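Good Practice for Shared Robot Cells: Progress Report to the Mistell Fund
22 June 2023
Prepared by Callum Dalgleish, project lead, Prenix
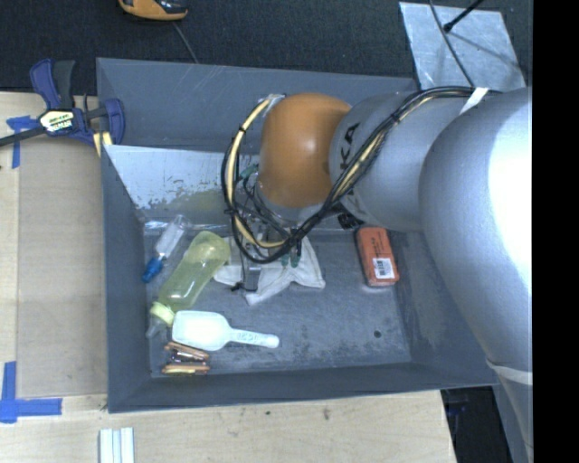
Bin-picking cell at Prenix, with mixed household items in the clamped bin.

Summary

We are having a very good year! The working rules for small robot cells are written, two sites are using them every day, and the people who run the cells are sending back corrections faster than we can type them in. When we applied for this grant we hoped to have a first draft by now. We have a second draft, a log format that both sites agree on, and a training session that new operators tell us they enjoyed.

Where the rules stand

The handbook is split into what you do before the arm has power, what you do while it is running, and what you do when something goes wrong. The first part grew the most. It now covers fixing the bin in place, marking its position on the table, dressing the cables so they have slack at the wrist, and writing down which items go in. Clamps and painter's tape do the job nicely for the bin. We had looked at bolted fixtures, but the cells change layout too often, and a clamp can be checked by hand in seconds.

The tape rule caused the liveliest discussion. Otow wanted the bin's position measured from the robot base at the start of every shift. Prenix wanted tape marks and a quick look. The draft now asks for tape marks at every shift and a measurement whenever the bin or the table has been moved. Both teams are happy with that, and so am I.

Items in the bin

This is the section I am proudest of. Jouko Kuusisto at Otow rewrote it from scratch after finding that our first version treated every object alike. A bottle on its side, a long-handled scoop and a crumpled cloth ask very different things of a gripper, and the rules needed to say so. Each item now gets a line on a set card: what it is, how it may be placed, and when it should be retired. Bottles go in empty and capped. Cloths are dropped in, never folded, so that the shape changes from run to run. Anything with a barcode keeps its label on, and if the label is damaged the item is swapped out and the card updated.

Jouko also added a short paragraph on food items, which we had left out completely. They stay wrapped, they are replaced on a fixed schedule, and they never go back to the kitchen afterward. (Yes, we had to write that down.)

Use so far

The two sites have logged 2,267 supervised runs under the second draft. Of these, 330 were stopped by the operator. I want to be clear that we are pleased with that second figure. The rules tell people to stop the arm when they are unsure and to write one sentence saying why, and they are doing it. Most of the sentences concern a cable that looked tight or an object resting against the bin wall. A few just say "didn't like it" – and we count those as good stops too.

The stop sentences led directly to a change. Operators now check the cable bundle with the arm in its lowest working pose as well as at rest. Tape used to hold cables has to be looked at each week and replaced if an end has lifted.

What has been slower

The floor around the cell is still our weak spot. The draft says that panels, tools and loose leads are to be kept out of the operator's walking path, but it does not say how wide that path is, and the two sites have very different rooms. We also have no good wording yet for things left on the table outside the bin. Otow would like the table cleared before each run. At Prenix we keep spare items close at hand and would rather mark out a place for them. We'll try both ways and compare the logs.

The translation of the set cards has not started. The person we had lined up moved to another job, and we are looking for a replacement.

Spending

We are within budget on every line. Travel came in low because most of the site reviews went well over video. With your agreement, we would like to move the unspent travel money into printing, so that every cell can have a bound copy of the handbook next to the stop button.

Next steps

The third draft goes to both sites after the floor and table trials. Jouko will lead a joint review in November, and we would love to have someone from the Fund there to watch a full shift start, from the clamp check through to the first pick. The current draft and the blank set cards are available from me whenever you would like to see them.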